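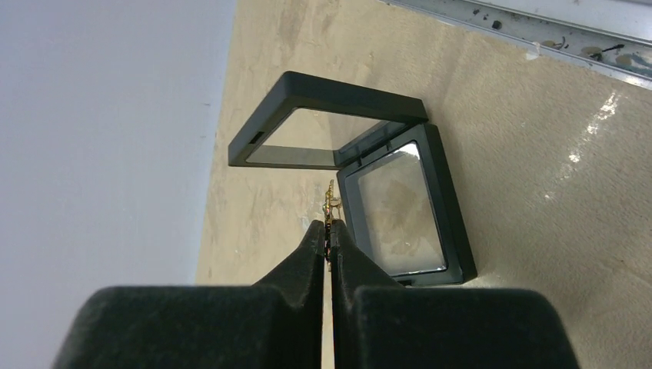

A small gold piece of jewellery, held upright.

Tomstead heated massage table topper - review
Posted 05/02/2020 by Marleny Grajales

I work from a spare room at home and see clients for back and shoulder massage, mostly in the evenings. The room faces north and the radiator is under the window, so from October onwards the table is cold when people lie down. I had been using an ordinary electric underblanket for two winters. It did the job but it slid about, and the cable came out at the side where my knees go.

The Tomstead topper is made for a massage table. It fastens underneath with four elastic straps and the lead comes out at the foot end. Mine went on in a few minutes. The straps are a bit short for a table as wide as mine and I had to pull hard on the last one, but it has not moved since.

There are 8 heat settings. I switch it on at six while I set out towels and turn it down to two or three when the client arrives. Anything over five is too warm to lie on for an hour, at least for the people I see. Keith Rowbotham, who comes for his lower back and always used to keep his socks on, now takes them off.

The padding is thinner than I expected. If your table is already well padded this won't matter. If it is an older one with flat foam, you will want a fleece layer on top as well. I use a Fragkou cotton cover over mine and it fits, though the corners ride up slightly.

Cleaning is the weak point. The topper is wipe-clean only, and oil gets into the stitching along the edges. I now keep a waterproof sheet over it during oil work, and that takes away some of the softness. Chrysanthi Raptis, who I trained with, has the Plitora version with a zip-off cover that can go in the machine. It costs more and has only three settings, but if you do a lot of oil work I would look at that one first.

The controller has small grey buttons on a grey background and the light on it is very bright. I put a piece of tape over the light. It also switches itself off after 41 minutes, which is annoying in a full-hour session. You have to reach down and press it again, and it starts back on the lowest setting. I have got used to doing this when the client turns over.

I have had it since the start of last winter. No faults so far, and the lead is still firm where it joins. The guarantee is for two years, but you need to register it online and keep the receipt.

Would I buy it again? Yes, for dry work and for a cold room. Four out of five.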